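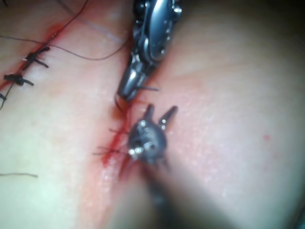

Suturing practice: frequently asked questions

These are the questions we receive most often at the Olell suturing evenings in Prasholm, and also by e-mail from people who bought a Flavier pad and practise alone. The answers are for practice on a pad only. Please do not use them to treat a wound on a person or on an animal.

Last updated: February 25, 2023

Which stitch should I learn first?

The simple interrupted stitch. Each stitch is placed, tied and cut separately, so one bad stitch can be taken out and the others stay where they are. We ask every beginner to stay with it for at least the first three evenings. The continuous stitch looks faster and many people want to try it on the first day, but if the tension is wrong in one place you must correct the whole line.

Do I need black thread?

You do not need it, but we recommend it. Black thread is easy to see on a light pad, and you can judge afterwards if your knots lie in a straight row and if the tails have the same length. Blue is also good. Clear or very pale thread is tiring for the eyes in the evening.

How long should I leave the tails?

Long enough that you can take hold of one with the forceps when you remove the stitch. Most of our participants cut too short in the beginning, and then the knot opens after one or two pulls. On the other side, if the tails are so long that they lie over the next stitch, you will catch them in the next knot. We had this in almost every group in August.

Where should the knot sit?

To one side of the cut, and the same side for the whole row. When you have finished the last throw, pull the knot gently over to that side before you cut. A knot which lies exactly on the line presses on the edges.

Should I begin at the end of the cut or in the middle?

Both are taught. From one end to the other is easier to control when the cut is short and straight. For a long cut, many teachers put the first stitch in the middle and then divide each half again, so the two edges come out equal. If you start at one end and have a small fold left over at the other end, your steps on the two sides were not the same size. Take out the last three or four stitches and do them again.

How do I hold the needle?

Hold it with the tips of the jaws, a little behind the middle of the curve, towards the thread end. If you hold it too near to the point, there is not enough needle left to go through. If you hold it too near to the thread, it turns or bends. The point should go into the pad at a right angle, and after this you follow the curve with your wrist. Do not push straight forward — the needle is round and wants to travel round.
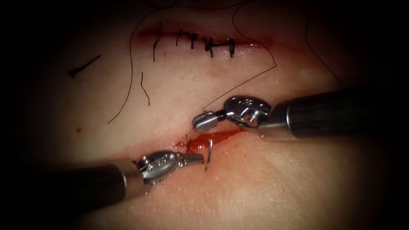 Take hold of the needle again only when enough of it has come out on the far side, and never grip it by the very point, which becomes blunt quickly. Then draw the thread through slowly and stop when the short end is still a few centimetres out. Keep the long end in a wide, easy curve away from the cut. If it lies in small loops next to your work it will make a knot by itself.

How tight is tight enough?

The edges should touch and turn up very slightly. If the pad makes a deep valley under the stitch, it is too tight. If you can look into the cut between two stitches, it is too loose, or the stitches are too far from each other.

How many times can I use one pad?

This depends on how close together you make your cuts. We use the two faces of the pad and leave a finger's width between one line and the next. You may leave an old closed line in place while you work on a new one, and we find this useful: you have your last result in front of you and can compare. When the surface begins to tear under normal tension, the pad is finished.

How do I clean and keep the pad?

Lukewarm water, a little washing-up liquid, and dry it flat. Please do not put it on a radiator. If you work with coloured liquid, rinse the pad the same evening, as the colour goes into the needle holes and stays there. We keep ours in the Pirihi boxes with the lid closed, with a sheet of baking paper between two pads.

What do I do with the used needles?

Count them before you begin and count them again when you stop. Used needles go in a sharps container with a lid, also when they were only in a pad. A needle on the carpet is found by a bare foot.

How much practice do I need?

People learn at different speed and we do not like to promise a number. As a first goal we suggest 100 interrupted stitches, not all in one week. One participant kept a notebook and wrote that her knots stopped slipping after stitch 53, and that she was satisfied with the spacing only at 218. Half an hour, three times in the week, is better than a whole Sunday.

My hands shake. Is this a problem?

Usually it is not. Rest your forearms on the table, lower your shoulders and put the pad a little nearer. Coffee before the session makes it worse for many people.

Can I bring my own instruments?

Yes, if they are clean and the jaws close properly. Write your name on the box, as many needle holders look the same at the end of the evening.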